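Muvard Publishes Free Good-Practice Guide for Robots That Share a Room With People

TADVILLE, January 2025 — Muvard is happy to announce that its good-practice guide for tabletop robot arms is now free for anyone to download, print and pin up on the wall. The guide grew out of 1,936 written notes kept by our own teams in Tadville and by our good friends at Petek, and we are very grateful to everyone who took the time to write one.

It runs to 89 pages, but please don't let that put you off! Most of it is plain checklists — who may stand where while an arm is powered, how to mark the reach of the gripper, how bins and trays should be set out before a run, and what to write down when something gets dropped.
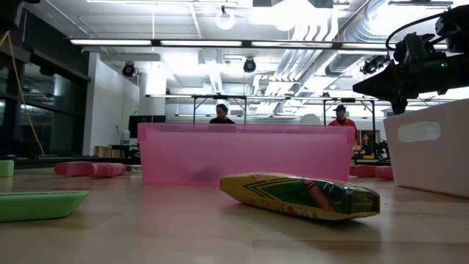

The part we are fondest of is the short chapter on stopping. It asks every site to agree on one spoken word that halts the work, and to let anyone in the room use it, visitors included. Nearly 330 people read the drafts, and that chapter drew more kind letters than all the others put together.

The guide does not replace any law or formal safety standard, and each site still needs its own risk assessment. Velley will host 6 open workshops on using it, starting in March, and places are free. To sign up or ask for a printed copy, please write to the Muvard press desk.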